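# Simulate your two-arm bench before you drill a single hole

If you're building a two-arm tabletop setup at home or in a shared shop, please build it in simulation first. I know, you have arms in boxes and a drill on the charger. I did too! But two evenings with a simulator saved me a tabletop, and it has become my favorite part of the whole project.

This page covers getting a bench into the simulator, checking that both arms reach what they need to reach, and carrying the numbers back to the real table. I call the project Tranis, and the scene files use that name throughout. Commands and file names are from my setup, so swap in your own.

## What you need

- A computer that can run your physics simulator of choice with the viewer open. Mine is an older desktop and it copes fine.
- Model files for your arms (URDF or MJCF). Use the ones from the maker if they exist.
- A tape measure and calipers.
- Your real tabletop, or at least its dimensions.
- A handful of small things you'd like the arms to pick up.

## Step 1: Measure the table, then measure it again

Everything in the scene hangs off the tabletop, so get it right. Measure length and width along the middle as well as along the edges. Secondhand tops are often not square, and a few millimeters of error at one corner will turn up later as a gripper closing beside a block.

Pick one origin and write it down on the actual table in pencil. I use the center of the top surface, with X running along the long side and Z pointing up. Put Z = 0 on the surface where objects rest. It makes every object height easy to check: a block's center sits at half its own height, done.

## Step 2: Put in the table and the rails

Start with plain boxes. Don't import a detailed mesh of your table yet, and for collisions you may never need one. One box for the top, one for each mounting rail, thin ones for the edging.

Name things so you can find them at midnight:

 tranis_top
 tranis_rail_a
 tranis_rail_b
 tranis_edge_left
 tranis_edge_right

Give the rails their own collision shapes. I skipped this the first time, and one arm happily swept its wrist straight through solid rail for an entire evening while I admired how smooth it looked.

## Step 3: Mount the arms

I mount mine at opposite ends of the table, facing inward. Side by side works too and it's easier to wire, but facing arms can hand things to each other, and I really wanted handovers.

Load one arm first. Attach its base to the rail with a fixed joint, set it to its rest pose, and run the simulation for a few seconds. It should hold still. If it shivers or leaps off the table, check these before touching any gains:

1. Is the base overlapping the rail? Raise it by a millimeter and try again.
2. Are the link masses sensible? A missing mass or a zero inertia will make anything explode.
3. Is gravity pointing down in the frame you're using? (Ask me how I know.)

When the first arm behaves, copy it, rotate the copy 180 degrees about Z, and give every joint a new prefix. I use `a_` and `b_`. Duplicate joint names cause very strange bugs, and some loaders won't complain about them at all.

## Step 4: Add things to pick up

This is the fun bit! Use simple shapes in strong colors so you can tell them apart from any camera angle. Blocks in a few sizes are great for testing grip width. Then add one awkward object with a handle. A mug is perfect: it's hollow, and the handle gives you a second way to grab it.

For the hollow object, build the collision shape from several small convex pieces arranged in a ring. A single convex hull will cap the opening, and your gripper finger will stop in midair above it.

Spread the objects out so each arm has some on its own side, and leave the mug near the middle where both grippers have to work close together.

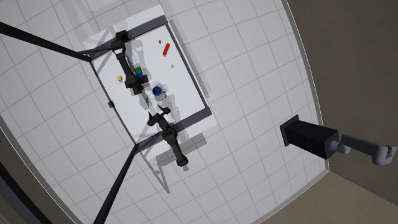

## Step 5: Look at it from above

With the arms reaching in, switch to a high camera and study the space between the two grippers. From above you can judge at a glance how tight the middle of the table is. Turn shadows on as well. They make it much easier to see how high a link is riding over the surface.

Then run a reach test. Mine is a short script that picks random points over the tabletop and asks each arm for a joint solution with the gripper pointing down. I ran 1868 points for each arm. It colors a small marker for every point: one color for arm A, another for arm B, a third where both can get there.

The third color is your handover zone. On my first layout it was a skinny stripe, so I moved both bases inward by 87 mm and ran it again. Much better! Try doing that with a real table you've already drilled.

## Step 6: Check for arm-on-arm collisions

Turn on contact reporting between every `a_` link and every `b_` link. Run both arms through their moves at slow speed and log any pair that touches.

Elbows and wrists are the usual trouble. My log from the first full run had 208 contacts in it, nearly all wrist against wrist. Two changes cleared them up:

- I added a "busy" flag for the middle zone. An arm has to claim it before entering and release it on the way out.
- I gave each arm a waiting pose pulled back toward its own rail.

Keep the flag in your real controller too. It costs nothing and it's saved my fingers some worry.

## Step 7: Take the numbers to the shop

Print the final base positions at full scale on paper, tape the sheets to the real tabletop, and line them up with your pencil origin. Punch through the paper, then drill. Clamp the rails and do a dry fit before you bolt anything down for good.

On first power-up, run the real arms at the lowest speed your controller allows, one at a time, with a hand on the stop switch. Jog each one to three or four points you already know from the simulator and measure from the origin with calipers. If all of them are off in the same direction, fix the base offset in the scene file. If they're off in different directions, check the joint zeros.

## Small things worth fixing early

**Blocks slide out of the gripper.** Raise friction on the finger pads first, then look at the time step. Halving the step often helps more than any friction value.

**The viewer is slow.** Use the simple boxes for collision and save the nice meshes for display only.

**An object sinks into the table.** Its starting height is wrong, or the tabletop box is too thin. Make the box thicker downward and leave the top surface at Z = 0.

Next on my list is a wrist camera for each arm, starting in the simulator, of course. I'll add the mount dimensions to the Tranis scene files when they're done.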